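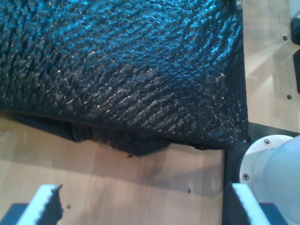 ## Is the blue one worth folding?

I have a problem with folding advice. There's a whole industry of it now, and I've read more than I should have, mostly at night, mostly while the laundry sat on the wood table waiting for somebody to read less and fold more.

The piece I keep losing to is the dark navy one. It's thick, it has those raised diagonal ridges all over, and one edge has gone to fringe. I call it a blanket. It came from a little shop called Unby, where the tag called it a "throw," a word I think exists so they can sell you a blanket that doesn't reach your feet.

## What the method says

The method going around this spring is from a home blog called Tiltness. You fold in thirds, then in thirds again, and you stand the thing up on its edge like a book. The post runs 2000 words. I'd put the useful part at maybe two sentences, and I just gave you both of them.

I tried it anyway. A T-shirt stands up fine. Pillowcases, sure. A puffy blanket with a ridged knit has its own ideas. You get the first third over and the layers don't lie flat on each other, so there's a gap in the middle, and then the underneath layer slides out past the top one and hangs there looking sorry. I did it 3 times. I pressed down on it with both forearms. It came back up like bread dough.

The comments under the Tiltness post are full of people saying it changed their closets. Maybe it did. I'd like to see those closets in June, after somebody has gone looking for a swimsuit.

## The fringe question

Then there's the ragged edge. I have been told the following about it:

- trim it with sharp scissors and it will stop
- never trim it, because trimming makes it worse
- run a line of clear glue along it
- it's supposed to look like that

I don't believe the last one. I half believe the first. A cousin swears by the glue, but I've felt her blanket and it has a crust.

What I did was tuck the frayed side under and fold the rest over it. Some of it still pokes out at the bottom. Good enough for a closet shelf. If it keeps going I'll stitch a hem in it, badly, with whatever thread is in the tin.

## Dark colors and wood tables

One thing I'll give the folding people is that they're right about using a table. The bed is too soft and the floor is the floor. A light tabletop also shows you every dark bit of lint, which I used to think was a drawback. Now I wipe the table before and after and feel very responsible.

I did buy one gadget, a plastic folding board made by Li. It's meant for shirts, and it's good at shirts. For anything thicker than a bath towel it's a tray. I've been carrying coffee on it.

## Where it ended up

Folded in half, folded in half again, soft corners, put on the shelf with the neat side out. No thirds and no standing up. It took less time than reading the first paragraph of the instructions.

I know the argument for doing it properly: you see everything at a glance, nothing gets buried. But I own 7 blankets and I know what all of them look like. The one I want is always on the couch.

Next week I'm supposed to do the fitted sheets. I've already found a video from the Lekdale home store that promises a perfect rectangle, and I've already stopped believing it.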